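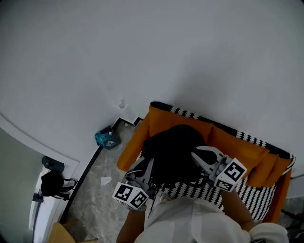 Danuta Brzeska
Housing Adviser, Flotorgate Tenants' Office

Print | E-mail this page

Keeping the damp away this winter

In November the telephone in our office starts to ring more, and the subject is nearly always the same. A tenant has moved a bed or a wardrobe, and behind it the wall is grey with mould. I have worked with this question for some winters now, and I would like to share what I have learned, also from the tenants themselves.

Flotorgate has 347 flats. The older ones, on the Parkby side, have outer walls without insulation in the cavity. In these flats the corners are always the coldest places in the room. Warm air carries water from our cooking, our showers and our breathing, and when this air meets a cold corner, the water stays there. You may not see it for many weeks.

My first advice is to leave a space between the wall and your furniture. A hand's width is enough in most rooms. This is most important for sofas, wardrobes and beds with drawers, when they stand against an outer wall. An armchair on legs gives less trouble, but please do not push it tight into the corner and then cover it with blankets until spring. If you have only one possible wall for the wardrobe, choose an inner one, even when it looks less nice.

The second advice is about windows. Many people leave one window a little open the whole day. The room becomes cold, the walls become cold, and the damp problem can grow. It is better to open two windows fully for five or ten minutes, in the morning and again after dinner. I do this myself at seven o'clock, with my coat on. When you cook, keep a lid on the pot and the kitchen door closed.

Drying clothes is a difficult point, I know. The drying room in each block is open until nine in the evening and it is free. The new Duvex fans were put in during the summer, so it is no longer the sad place it was. If you must dry clothes in the flat, use the bathroom, close the door and let the fan run.

Some tenants have asked if they should paint over the stains. Please wait with this. Paint on top of mould looks fine for a short time and then the stain comes back through. Wash a small area with a mould cleaner, let it dry completely, and look again after two weeks. Wear gloves and open the window while you do it. Vermeulen, the paint shop beside the tram stop, keeps a suitable cleaner and also a primer for outer walls.

If the stain is larger than a sheet of newspaper, or if the wall feels wet at the bottom, do not clean it yourself. It can be a leaking pipe or a broken gutter, and this is our work to repair. Write to us with your flat number and tell us in which room it is. We have a repair budget of 4,000 euros for damp before the new year, and 1,000 of it is kept for urgent cases in bedrooms.

We lend out small humidity meters from the office, for one week at a time. Between 40 and 60 per cent is a good result. Please bring the meter back with its battery inside.

Print | E-mail this page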